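Search this archive
Go
Print this message | E-mail this message

Subject: Re: second arm, bench budget
From: Helju Sakalauskas
Date: 1 July 2024

Replies inline. I have trimmed the quoted text to the parts that still need a decision.

> The Grillent quote from May covers one arm, one gripper and a
> controller. Do we buy a second complete set, or only the arm, and
> share the controller between benches?

Buy the complete set. The controller can address both arms on one bus, but the cable length between benches would be over the limit in the Cumulitz manual, and a fault on either arm stops both. We lost two days to that at Biltimholm. The saving on the controller is small next to that.

> Spares: the quote lists 24 servos. That looks high for two arms.

It is high. Most of our failures are at the wrist and the gripper, and the larger base servos have not failed once. I would order 10 of the small type and two of the large, and leave the rest. The price break on the small type starts at 10, so nothing is lost by stopping there. Please ask Grillent whether the horns and screws are included. Last time they were a separate line and it was missed.

> Do we need the machined fixture boards, or can we go on printing
> our own?

Printed boards are good enough for the pick and place work. The recesses wear at the edges, and then the start position of the cube drifts by a few millimeters, but reprinting a board costs very little. Machined boards come to 347 each before tax. I would put that money into cable management instead. The service loop at the top of the arm is the item most likely to snag, and a proper sleeve with two clamps per arm fixes it. The power leads should get their own channel along the back of the bench and be fixed down, clear of the boards.

For those who have not seen the current bench, it looks like this:

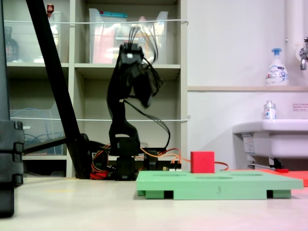 Bench arm with board 3 and the red cube. Gripper cables loop down the right side of the arm.

Three things to budget for from that layout. First, a connector box at the base. The plugs sit open on the table at the moment, and I would like them covered and labeled before a second arm goes in. Second, shorter power leads, cut to length – the slack is coiled beside the base and takes up space. Third, a splash guard. The sink is behind the bench, and Priedītis asked about it when they did the electrical check. A plain acrylic sheet will do.

> Delivery and timing?

Grillent gives 52 working days for the arm and less for everything else. If the order goes in this month, we can have the table, channel and guard fitted before the arm arrives. I suggest two purchase orders, so that the spares do not wait for the arm.

Open items:

- Grillent: confirm horns and screws, confirm firmware version on the new controller
- Priedītis: confirm the second outlet can be on its own breaker
- All: send me any gripper finger you want printed in the softer material, with the file and the quantity

The budget sheet in the shared folder has the old numbers. I will replace it once Grillent has answered, so please do not edit the May tab.

Helju

Print this message | E-mail this message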